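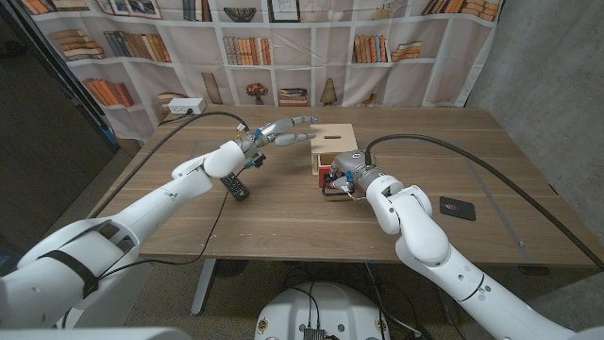 양팔 과제 연습 중. 리모컨은 왼손 쪽, 상자는 오른쪽 그리퍼 앞.

양팔 로봇으로 상자 손잡이 당기기: 플로코라 신입 부원용 안내

2025/07/24
글: 라드와 파루크(Radwa Farouk)

신입 부원이 동아리방에 들어와 제일 먼저 묻는 것은 대개 "이 로봇 춤도 춰요?"입니다. 안 춥니다. 지난 1월에 누가 시켜 봤는데 어깨를 한 번 으쓱하더니 비상정지가 걸렸습니다. 우리가 헤가지(Hegazy) 대회에 들고 나가는 과제는 훨씬 수수합니다. 왼손이 리모컨을 쥐고 있는 동안 오른쪽 그리퍼가 나무 상자의 손잡이를 잡아 당기고, 벌어진 곳에 리모컨을 넣고, 도로 닫습니다. 사람이라면 전화 받으면서도 하는 일이고, 우리는 이걸로 한 학기를 보냅니다.

이 글은 그 과제를 처음 맡은 조가 첫 동작 파일을 만들 때까지의 순서를 적은 것입니다. 선배들이 남긴 스크립트가 공용 폴더에 있긴 합니다. 897줄이고, 주석은 "여기 건드리지 말 것" 하나뿐이며, 그 '여기'가 어디인지는 졸업생만 압니다. 열어 보는 것은 자유지만 복사해서 시작하지는 마세요. 재작년 조가 그렇게 했다가 결국 전부 다시 썼습니다.

시작하기 전에

필요한 것은 다음과 같습니다.

- 워놀릭스(Warnolix)가 깔린 노트북. 우리가 동작을 기록하고 재생할 때 쓰는 프로그램입니다. 배터리로만 돌리지 말고 꼭 충전기를 꽂으세요. 절전 모드로 들어가면 팔은 그대로 있는데 화면만 꺼져서, 보는 사람의 심장에 좋지 않습니다.
- 과제용 나무 상자와 리모컨. 리모컨의 건전지는 빼 둡니다. 로봇이 음량을 올릴 일은 없습니다.
- 바닥 표시용 테이프.
- 비상정지 버튼과, 그 버튼만 보고 있을 사람. 핸드폰을 보면서 버튼도 보고 있다는 사람은 여기 해당하지 않습니다.

작업실은 레드사이드(Ledside)를 씁니다. 열쇠는 조장이 받아 오고, 끝나면 그날 반납합니다. 작년에 열쇠가 누군가의 겨울 외투 주머니에서 봄을 맞은 뒤로 이 규칙에는 예외가 없습니다.

1단계. 책상부터 정리하기

로봇 전원을 켜고 싶은 마음은 알지만 책상이 먼저입니다. 컵, 공책, 먹다 만 과자, 이름표가 붙어 있지 않은 나사를 전부 치웁니다. 로봇 팔은 작업 영역 안에 있는 물건을 과제용과 간식용으로 구분해 주지 않습니다.

상자는 양팔이 무리 없이 닿는 곳에 둡니다. 처음 하는 조는 예외 없이 상자를 너무 멀리 놓습니다. 팔이 쭉 뻗은 모습이 그럴듯해 보여서 그런 것 같은데, 팔꿈치가 거의 펴진 자세에서는 손목을 조금만 돌리려 해도 관절이 한계에 걸립니다. 팔꿈치에 여유가 보일 만큼 당겨 놓으세요. 위치를 정했으면 상자 모서리를 따라 테이프를 붙이고, 그날의 위치를 일지에 적습니다. "어제랑 비슷한 데"는 위치가 아닙니다.

케이블도 이때 봅니다. 팔을 손으로 천천히 끝까지 움직여 보고 선이 팽팽해지거나 상자 위를 쓸고 지나가는 구간이 있는지 확인합니다. 있으면 선을 다시 돌립니다. 상자를 옮기는 쪽이 빨라 보이겠지만 테이프를 방금 붙였다는 사실을 떠올려 보세요.

2단계. 손가락 풀어 주기

왼쪽은 여러 손가락이 달린 손, 오른쪽은 그리퍼입니다. 둘은 성격이 다릅니다. 그리퍼는 벌리고 닫는 것밖에 모르고, 그래서 믿음직합니다. 손은 할 줄 아는 것이 많아서 매번 아침에 달래야 합니다.

워놀릭스에서 왼손만 선택하고 속도를 10퍼센트로 내립니다. 전부 폈다가, 한 손가락씩 굽히고, 다시 폅니다. 엄지는 맨 마지막입니다. 엄지를 먼저 굽힌 상태에서 나머지를 접으면 서로 걸리는 순서가 나올 수 있는데, 이때 모터가 내는 소리를 한 번 들으면 다음부터는 순서를 외우게 됩니다. 외우는 방법으로 추천하지는 않습니다.

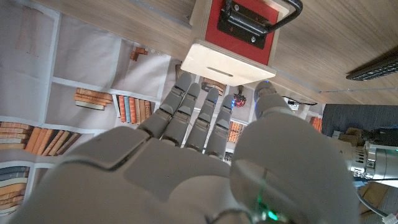
끝까지 펴지지 않는 손가락이 있으면 힘으로 펴지 말고 전원을 내린 다음 커넥터부터 확인하세요. 제가 본 고장의 절반은 고장이 아니라 덜 꽂힌 커넥터였습니다. 나머지 절반은 너무 세게 꽂은 커넥터였고요. 딸깍 소리가 나면 거기서 멈추는 것이 요령입니다.

손가락 점검이 끝나면 영점을 잡습니다. 메뉴에서 '현재 자세를 기준으로'를 누르기 전에 옆 사람에게 한 번 소리 내어 말하세요. 손이 주먹을 쥔 채로 영점이 잡히면 그다음부터 로봇은 주먹을 '편 손'이라고 굳게 믿습니다. 설득이 안 됩니다. 처음부터 다시 해야 합니다.

3단계. 리모컨 쥐여 주기

이번 대회 규정에서는 왼손이 리모컨을 쥔 상태로 출발해도 됩니다. 책상에서 집어 올리는 것까지 하면 가산점이 있지만, 첫 동작 파일에서는 욕심내지 마세요. 가산점을 노리다가 기본점을 잃은 조의 명단은 동아리방 칠판에 꽤 길게 남아 있습니다.

손을 반쯤 편 자세로 멈춘 다음, 사람이 리모컨을 손가락 사이에 대 주고, 노트북 앞의 사람이 천천히 오므립니다. 대 주는 사람은 리모컨의 끝을 잡습니다. 가운데를 잡으면 로봇과 악수를 하게 됩니다.

쥐는 힘은 낮게 시작해서 한 칸씩 올립니다. 리모컨은 버튼이 있는 면이 울퉁불퉁하고 뒷면은 매끈해서, 손가락이 어느 쪽에 닿느냐에 따라 필요한 힘이 꽤 달라집니다. 약 40초 동안 그대로 두고 조금씩 미끄러지는지 지켜보세요. 짧아 보여도 로봇 손만 쳐다보고 있으면 상당히 깁니다. 중간에 흘러내리면 힘을 올리기 전에 각도부터 바꿔 봅니다. 힘만 올리면 모터가 뜨거워지고, 모터가 뜨거워지면 과열 보호가 걸리고, 보호가 걸리면 손이 풀리고, 결국 리모컨은 떨어집니다. 멀리 돌아서 같은 결과에 도착하는 셈입니다.

4단계. 오른팔 경유점 찍기

이제 본론입니다. 왼손은 지금 자세로 잠가 두고 오른팔만 움직입니다. 잠그는 것을 잊으면 오른팔을 가르치는 동안 왼손이 혼자 표류하는데, 알아채는 시점은 보통 리모컨이 책상에 부딪히는 소리가 날 때입니다.

오른팔을 손으로 잡고 상자 쪽으로 데려가면서 자세를 하나씩 저장합니다. 우리 조의 현재 파일은 경유점이 17개입니다. 처음부터 그 정도를 찍을 필요는 없고, 다음 순서만 빠지지 않으면 됩니다.

가. 쉬는 자세. 그리퍼는 상자에서 멀찍이, 벌린 상태.
나. 접근 자세. 손잡이의 정면, 아직 닿지 않는 거리.
다. 잡기 직전. 벌어진 두 끝이 손잡이를 사이에 두는 곳.
라. 잡기. 팔은 그대로 두고 그리퍼만 닫습니다.
마. 당기기. 손잡이가 움직이는 방향으로 곧게.
바. 놓고 물러나기.

사람들이 제일 많이 틀리는 곳은 '다'에서 '라'로 넘어갈 때입니다. 팔을 전진시키면서 동시에 그리퍼를 닫으면 시간이 절약될 것 같지요. 그렇게 하면 손잡이를 잡는 대신 상자를 밉니다. 상자는 뒤로 가고, 그리퍼는 허공을 자신 있게 움켜쥐고, 로봇은 화면에 '성공'이라고 띄웁니다. 우리 로봇의 장점은 낙천적이라는 것입니다.

'마'에서는 방향이 중요합니다. 손목을 살짝이라도 틀면서 당기면 상자가 통째로 돌아갑니다. 연습 초반에는 사람이 상자 뒤를 받쳐 줘도 되지만 대회장에서는 아무도 받쳐 주지 않으니 미끄럼 방지 패드를 밑에 까는 편이 낫습니다. 패드는 규정집의 허용 물품에 들어 있습니다. 양면테이프는 들어 있지 않습니다. 제가 심판에게 물어봤고, 심판은 두 번 묻지 말라고 했습니다. 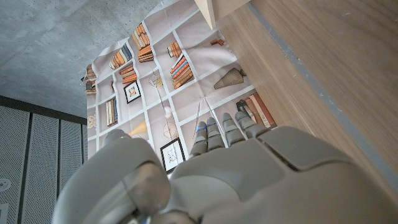
5단계. 느리게 재생하기

저장한 동작을 처음 재생할 때는 다시 10퍼센트로 내립니다. 답답합니다. 답답해야 합니다. 비상정지 담당은 버튼 위에 손을 올리고, 나머지는 팔이 닿지 않는 곳까지 물러서세요. 영상을 찍고 싶은 사람도 마찬가지입니다.

재생하면서 볼 것은 경유점 자체보다 경유점과 경유점 사이입니다. 저장한 자세에서는 당연히 멀쩡합니다. 직접 데려다 놓았으니까요. 문제는 그 사이를 어떻게 이을지를 워놀릭스가 정한다는 데 있고, 워놀릭스는 상자가 거기 있다는 것을 모릅니다. 팔이 상자 윗면을 스치고 지나갈 것 같으면 멈추고, 중간에 높은 경유점을 하나 더 찍습니다. 경유점을 아낀다고 상을 주지는 않습니다.

한 번 무사히 끝났다고 바로 속도를 올리지 마세요. 같은 속도로 여러 번 더 돌리고, 그때마다 상자를 테이프에 맞춰 되돌려 놓습니다. 이 되돌려 놓기를 대충 하면 실패했을 때 동작이 틀린 것인지 상자가 틀린 것인지 알 길이 없습니다. 그 토론은 보통 저녁을 거르고 이어집니다.

6단계. 왼손을 다시 불러오기

오른팔이 안정되면 왼손의 잠금을 풀고 리모컨 넣는 동작을 붙입니다. 양팔이 동시에 움직이는 구간은 되도록 만들지 않는 것이 좋습니다. 멋은 없습니다. 오른팔이 물러난 것을 확인하고, 왼손이 들어가고, 왼손이 나온 다음, 오른팔이 와서 닫습니다. 좁은 부엌에서 두 사람이 서로 먼저 지나가라고 하는 모습과 비슷합니다.

놓는 높이는 생각보다 낮게 잡으세요. 손가락을 펴도 리모컨이 곧장 아래로 떨어지지는 않습니다. 엄지가 먼저 풀리면 한쪽으로 기울고, 기운 채로 가장자리에 걸칩니다. 엄지와 나머지 손가락을 푸는 시간을 조금씩 바꿔 가며 맞추는 수밖에 없는데, 이 부분은 저도 깔끔한 방법을 모릅니다. 아는 분은 일지에 적어 주세요. 897줄짜리 스크립트에는 답이 있을지도 모르겠지만, 저는 들어가 볼 생각이 없습니다.

파일 이름은 조 이름과 날짜로 저장합니다. '최종', '진짜최종', '이게최종'은 서버에 이미 있습니다.
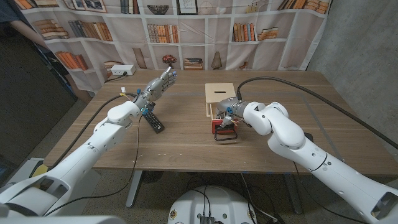 그리퍼가 손잡이를 잡았다가 당기는 도중에 자꾸 놓치면 어떻게 하나요?

먼저 당기는 속도를 낮추고, 잡는 위치를 손잡이의 가운데로 옮겨 보세요. 그래도 놓치면 그리퍼를 닫은 뒤 잠깐 멈추는 구간을 넣습니다. 그리퍼가 다 닫히기 전에 팔이 먼저 움직이기 시작하는 경우가 많습니다. 힘을 올리는 것은 그다음입니다.

조원이 모자라서 혼자 연습해도 되나요?

전원을 내린 상태의 정리나 파일 편집은 혼자 해도 됩니다. 팔이 움직이는 작업은 비상정지 담당이 있어야 하고, 노트북 앞에 앉은 사람이 겸할 수 없습니다. 룸메이트를 데려와서 앉혀 놓는 것은 괜찮은데, 버튼이 어디 있는지는 알려 주고 앉히세요.

리모컨 말고 다른 물건으로 연습해도 되나요?

대회 물품은 리모컨으로 정해져 있으니 마지막 연습은 반드시 리모컨으로 하세요. 손가락 자세를 익히는 단계라면 비슷한 크기의 가벼운 물건도 쓸 만합니다. 개인 핸드폰은 금지입니다. 금지하게 된 사연은 액정 수리비와 함께 일지 뒤쪽에 적혀 있습니다.

끝나고 정리하는 순서는요?

리모컨을 손에서 먼저 빼고, 양팔을 쉬는 자세로 보낸 다음 전원을 내립니다. 순서를 바꿔서 전원부터 내리면 팔이 천천히 처집니다. 노트북은 충전기까지 챙기고, 테이프 표시는 떼지 말고 두세요. 레드사이드 열쇠 반납 칸에 서명하는 것까지가 연습입니다.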